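When the Sewing Robot Lost Its Grip

Jul 19, 2021
By Yufang Cui

Do you know how to sew on a button? Then you know that the hard part is to pull the thread just enough. If you pull too little, the button hangs down. If you pull too much, the thread breaks.

Some robots can sew too. They have very small metal hands, and they are made to help doctors close a cut. Our robot is called Virkaten. Before a robot like this may work in a hospital, it must practise a lot, and it practises on a soft pad.

Last November, Virkaten made a mistake. It was tying a knot, and one hand did not stop pulling. The thread became tight, then tighter, and snap! It broke in 2 pieces. The pad got a small tear also. No person was hurt.

Why did the hand not stop? My colleague Frøydis Engebretsen wanted to find out. She looked at the list of messages that the robot writes for itself while it works. The list had about 1,000 lines, so she needed a big cup of tea. In line 83 she found the problem.

Inside each robot hand there are thin cables, like the strings of a puppet. A small sensor measures how hard the cable is pulled. On that day the sensor was stuck. It always gave the same number, so the robot believed that the thread was still loose. A robot believes its sensors, even when they are wrong.

We fixed it in two ways. First, we put in a new sensor. Second, we gave the robot a new rule: if the hand moves but the number stays the same, stop and call a person. There is also a big red button beside the table, and the person who watches keeps one hand near it.

Virkaten's two hands and the dark thread, very close:

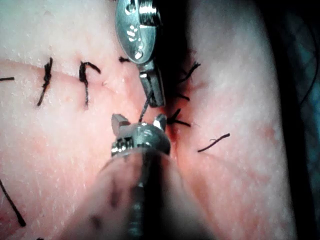
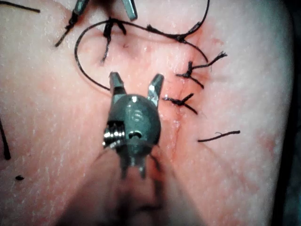 After the repair we did not go back to full speed at once. For two weeks the robot worked slowly, and Frøydis checked every knot with a magnifying glass. She pulled each one softly with tweezers to feel if it would hold.

You can try a small test at home. Ask an adult for a piece of sewing thread, put on thick gloves and tie a knot. It is difficult to feel how hard you pull! Then take off the gloves and tie one more.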